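Backing up your stuff: speaker notes
Akby library talk, 20/07/2020

Opening

Say hello, check they can hear me at the back. Ask for hands up: who has lost a photo, an essay or a whole computer's worth of files? (Usually most of the room. Put my own hand up too.)

Then the Fallix story. It was my first proper laptop, I loved it, and one November evening I put a mug of tea down beside it and picked up the phone. You can guess the rest. The laptop cost me 800, which hurt, but I got over that part by the spring. What I still mind about is the 1,988 photos that were on it and nowhere else. My sister's wedding, the old flat, a dog we don't have any more. Pause here, let people groan.

I'm not an engineer, by the way, and I should say so early on. I fix computers for friends and I used to work on the counter at Rendeck, where people came in every single day with a dead machine and the same look on their face.

What a backup is

Keep this bit short. A backup is a second copy of your files, kept somewhere else. If you move your photos to a memory stick and delete them from the computer, you've still only got one copy, it's just in a smaller thing that is easier to lose down the sofa! Demetrio Marín did precisely this with his accounts and he's said I can use his name, so use it.

Someone will ask about the recycle bin. It's handy for the file you threw away ten minutes ago, but it lives on the same disk as everything else, so when the disk goes, the bin goes with it.

Where the files live

Quick word on memory and storage because people mix them up all the time (I did for years). Memory is what the computer uses while it's switched on and working. Storage is where things stay when you turn it off. When the shop says your laptop is full, they mean storage. Adding memory might make it quicker but it won't give you any more room for holiday videos.

Then the two sorts of disk. The older sort has a plate inside that spins, and it doesn't like being dropped. The newer sort has no moving parts, and it's faster and quieter, but it can still fail, and often without any warning noises. Tell the Gaetano Testa one if there's time: he thought his was immortal and had to retype a 36 page report.

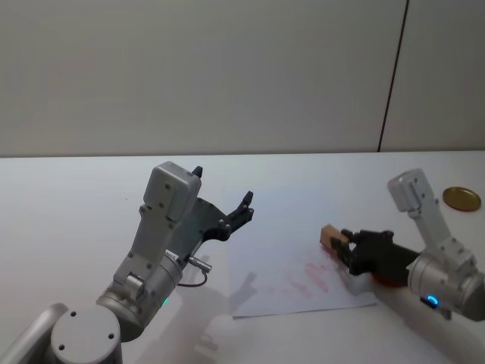 What to do at home

Get an external drive. It doesn't need to be fancy, just bigger than the disk in your computer, ideally 2 times the size. Plug it in, and the computer will probably offer to use it for backups. Say yes. On the older machines you have to go looking in the settings, so offer to show people afterwards.

When it's done, unplug it! I can't say this enough. A drive that's always plugged in can catch whatever nasty thing the computer catches, and a power surge will happily take both. Mine goes in the drawer with the tea towels.

Then something outside the house. Online storage is the easy answer, and the free amount will do for most people's documents, though perhaps not for all the videos. If you don't fancy that, swap drives with someone you trust. Iker and Abilio Ortuño keep each other's, and they live at opposite ends of Ibarra.

Try getting one file back

Pick any old letter or picture, open the backup and copy it to the desktop. If it opens, good. Do this every few months. At the counter I met so many people who had faithfully backed up an empty folder.

Questions that always come up

How often? Think how much work you could bear to do again. For me that's a week.

Does my phone count? Yes, very much so, and it's likely where most of your photos are. Check the settings tonight.

Can a dead disk be rescued? Sometimes, but it's dear, and please stop switching it on and off in the meantime.

Thank Ívar Hauksdóttir for setting up the chairs and the projector. Handouts are by the door, and I'm staying on for half an hour if anyone has brought a laptop with them.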